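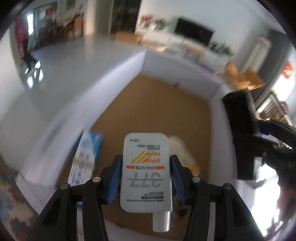

Please tell me the hook is still the big one, read the first comment we got when the new Hirkus went up, because mine has hung off shower rails, bunk beds and one very fat tree branch and I'm not going back to a little one.

It is still the big one! Same hook, same swivel, and it now folds flat into its own sleeve behind the top panel, so it stops catching on sweaters when the bag is packed.

Hirkus Hanging Wash Bag
Made by Prenero
Item 1656
Colors: moss, slate, brick
Page updated 22 February 2023

We have carried the Hirkus for years and it's one of those products we end up talking about at dinner. It's a wash bag. It holds your toothbrush. But it does it so nicely that several of us own two, one for home and one that lives in the suitcase, and the redesign that arrived in January fixed almost everything we used to grumble about.

How it's laid out

Closed, the Hirkus is a soft-cornered brick with a carry handle on one end. Unzip it and it drops open into three sections, one under the other, with the hook at the top.

The top section is a clear zippered pocket for the flat stuff: tweezers, bandages, nail file, the hotel sewing kit you keep meaning to throw out. It used to be mesh. The clear panel is a big step up, and so is the zipper pull, which you can find with soapy fingers.

The middle section is the deep one. Shampoo, conditioner, sunscreen, toothpaste and shaving cream all go in upright, behind a wide elastic band that runs the full width. The band is stitched at intervals to make loops, and the loops are now in different sizes. A fat tube goes in the wide one, a skinny tube of toothpaste goes in a narrow one, and they stay put when you hang the bag up. Flip-top tubes do well cap-down in here, and you get the last of the lotion out without all that shaking.

The bottom section is a pouch that snaps off. Take it into the shower by itself, or clip it to your carry-on for the liquids tray at the airport. There are two snaps now (the old version had one, and yes, we heard from you). It has a drain hole in each lower corner with a proper metal ring around it.

Fabric and lining

The outside is a tight ripstop with a dry, slightly papery feel, woven from 80 percent recycled nylon. It doesn't shine and it doesn't rustle much, a real kindness to anyone sharing a tent or a hostel room with you. The lining is a pale gray coated fabric that wipes clean with a damp cloth. Pale was the right choice. You can see what's in there.

Seams on the inside are bound all the way around. The old Hirkus had raw edges in the bottom corners and toothpaste would get in them and set like plaster. We asked Prenero about it more than once and we're thrilled to see it sorted out.

Zippers are coil, with long cord pulls. The main one runs around three sides and has a flap over it. The bag is splash resistant. It isn't waterproof, so don't leave it on the floor of the shower or strap it to the outside of a kayak.

Size and weight

Empty weight is 300 grams on our shop scale, hook and pouch included. It stands 20 cm tall when closed. In a carry-on it takes up the room of a pair of shoes. If you pack very light you may find it big, and we'd point you to the Grovico, further down.

Full-size bottles: most supermarket shampoo bottles fit in the middle section, lying at a slant. The extra tall ones with pumps don't, and the pump will find a way to go off anyway.

How we pack ours

Everyone at the shop does it differently, but a couple of habits have spread. Put the things you need at night on the left and the morning things on the right, and you can brush your teeth half asleep in a strange bathroom. Keep sunscreen in the detachable pouch for beach trips and move it back to the middle for the flight home. Put a hair tie around the soap dish. And leave one loop empty when you set off, because you will buy something at a pharmacy on the way (it's part of the fun!) and it'll need a home.

For longer trips, decant. We sell the soft silicone bottles in the same section of the site and they squeeze in next to each other beautifully. Leave a bit of air space in each one and wipe the threads before you screw the top on.

Cleaning

Shake it out over the tub. Turn the pockets out as far as they go. Warm water, a drop of dish soap, an old toothbrush for the zipper teeth. Hang it open by its own hook until dry, overnight if you can. No washing machine and no tumble dryer, please. Sunscreen can leave a yellowish mark on pale lining if it sits, so deal with leaks the same day. Bar soap residue comes off with a little white vinegar.

What we're less sure about

The carry handle is narrower than it was. Fine for a walk to the campground bathroom, a bit mean on the fingers if the bag is stuffed. And the brick color is closer to pink in daylight than it looks on screens. We like it a lot, but you should know before you order.

The mirror is gone too. It was small and it scratched, and we had mixed feelings about it for years, but some of you loved it. Prenero has kept the little fabric tab it hung from, so the old mirrors still attach if you have one.

Hirkus or Grovico?

The Grovico is the smaller sister. Same fabric, same lining, two sections in place of three, no detachable pouch, and a loop of webbing where the hook would be. It's great for weekends, gym lockers and kids going to camp. If you usually share one bag between two people, or you travel with full-size bottles, get the Hirkus and don't look back.

In the box

Hirkus bag with hook
Snap-off pouch
Spare zipper cord
Care card

Spares

Replacement hooks, pouches and zipper cords are all available. Hooks from the new version fit the old one, so if yours has gone stiff there's no need to replace the whole bag. Pouches are not interchangeable on account of the extra snap.

Stock

Moss and slate are on the shelf now. Brick ships from the Assunção warehouse and takes a little longer. Order them together and we'll hold the parcel until everything is in, unless you leave a note asking us to split it.

Returns are accepted on unused bags with the care card still in the pocket.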